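Wednesday, December 3, 2025

Degefa batch, second firing test. Continued from the page before.

The kiln was opened this morning at nine. The tiles with the Umau clay are mostly good. Two have a crack at the corner, both from the back of the lower shelf, where we had the same trouble in March. I kept them and wrote the shelf position on the underside with pencil.

The glaze is still the problem. I mixed it again from the dry powders and passed it through the fine sieve, but on the thicker tiles there are small pinholes, mostly near the rim. On the thin tiles I see almost none. I dipped all of them for 3 seconds, so the thick ones took more glaze, I think. Thick clay drinks more water. I should have made the time shorter for them, or brushed them with water before.

Another point: I mixed only 200 grams of powder this time, and with such a small amount an error on the scale is large. The scale does not settle well when the door is open. Next time I will weigh with the door closed and make a double amount.

The glaze bucket has a new lid. The old one did not close, and a skin was forming on top after the weekend. Please press the lid on all sides, also the side next to the wall.

The spare test tiles are now stored by clay and no longer by date. I am slowly making the same order for the powders. The list is in the blue folder, and I ask everybody to cross out what they finish.

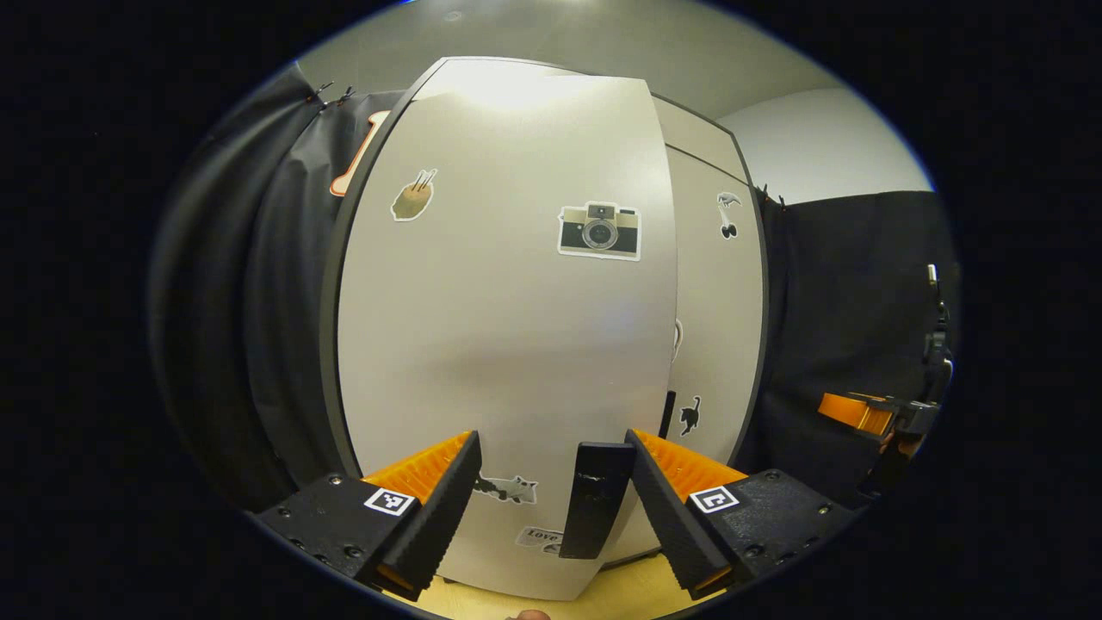 Bezawit Gebreyes does not agree with me about the pinholes. She thinks that the dipping time matters little and that the first firing was too fast, so gas was still leaving the clay when the glaze began to melt. She would hold the temperature for 17 minutes at the top of the glaze firing and change nothing else. She also asked why I did not put one Atasell tile in the same load, to compare. It is a fair question and I have no good reply, I forgot it.

So the plan for the next load is as follows. Same glaze, same bucket. Half of the thick tiles dipped as before, the other half dipped for a shorter time. One Atasell tile on each shelf. The hold at the top as Bezawit proposes, but in a separate firing, otherwise we will not know which change helped.

Still open: the lower shelf. I want to turn it around before we load, to see if the cracks stay at the back or move with the shelf. The cones for the next firing are on my bench in the small tin. The kiln book is filled in up to today.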